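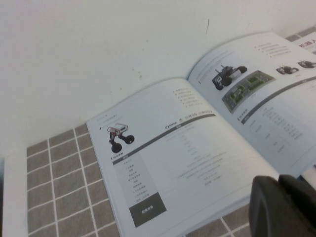 Purnville Renters board > Kitchens & laundries > Grouting over old tile, worth it or rip out?

tessellate_me
Need to decide on the splashback before the tiler comes back in May and I'm going round in circles. Existing tile is 50 mm squares, original to the unit, grout gone the colour of tea. Landlord (Trergate) says they'll chip in 90 dollars for materials and not a cent for labour. I like a small square with a thin white line, same sort of greyish brown as the mat under the booklet up there, but full size on a wall it might look like a public pool. Anyone regrouted over old stuff and had it last?

bevlow_bob
Rake it out first. Don't grout over grout. Did mine in the Bevlow flats, skimmed over the top because I was lazy, whole lot flaked inside a winter. Oscillating tool with a carbide blade, arvo's work.

Mehrangiz Taheri
Disagree a bit with Bob. If the old grout is sunk a couple of mil you can go over it fine, provided its clean. Sugar soap, rinse, let it dry properly, then go. Mine's been up six years behind the stove. Flaking is nearly always grease.

bevlow_bob
Or its nearly always people not raking. Six years behind a stove you never use maybe

Mehrangiz Taheri
I cook every night thanks

tessellate_me
ok ok. What about colour. Mid grey or white

gumleafgreen
White looks great for a fortnight. Go grey. Signed, person with white grout and a toothbrush.

downpipe_dan
White's fine if you seal it. Two coats, second one the next day. Pakzad Tile Supplies does a decent sealer, bit of a drive but cheaper than the big sheds. They quoted me 182 for grout, sealer, float and sponges, and that was for a whole bathroom so you'd be way under.

gumleafgreen
Sealed mine. Still the toothbrush.

tessellate_me
Got a quote for full rip out and retile, 386 not including the tiles. For a strip behind a sink!! Is that mad or normal

bevlow_bob
Normal. Waste disposal plus patching the plaster, theres always plaster comes off with it. And it's the landlord's wall, why would you pay for that.

Mehrangiz Taheri
With Bob on this one. Dont spend your own money improving Trergate's property. Regrout, and get the 90 agreed in writing before you buy anything. They "forgot" with my neighbour's blinds.

downpipe_dan
Seconding in writing. Email not phone.

tessellate_me
Emailed them just now. Leaning regrout, mid grey. Still not sure on raking, might do the bit near the stove and leave the rest

bevlow_bob
Half raked will look half raked. Your wall mate

Mehrangiz Taheri
It'll be fine. Do a test patch behind the kettle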